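Pre-session check, carrel 303 - filing task by hand
Pletico demonstration work, Skaltton reading room, September

Area
Desk clear of bags and drinks - OK
Side panels firm when pushed - OK. Left one creaks at the foot, no movement.
Cable box lid - see comment 1
Light even across the desk, no glare on the page - OK. The plastic pocket in the folder still shines a bit.

Person showing the task
Sleeves above the wrist, no rings or watch - OK
Head camera strap snug, cable behind the shoulder - OK
Chair height set so both hands stay in view - adjusted, then OK
Break after every 5 runs - agreed

Items
Folder flat, ring closes without a gap - OK
Hole punch within reach but out of the hand path - OK
Page edges free of tears and staples - OK
Spare printed pages - 3 left, more needed

Comments
1. Lid must be shut before recording unless something is being plugged in. It was up again at check time. Hellwig sites have the same box and the same habit.
2. Keep fingertips away from the ring while it closes. Two pinches logged by the Jurkitz team, both minor.
3. Slow down when lining up the page. Fast runs are hard for the robot to learn from, and roughly 2 in each batch get thrown out for this.

Result: pass, with lid to be closed. Recheck after the lunch break.
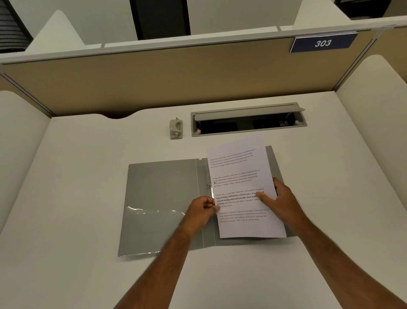
Carrel 303, page being held at the ring side of the folder. Lid open, see comment 1.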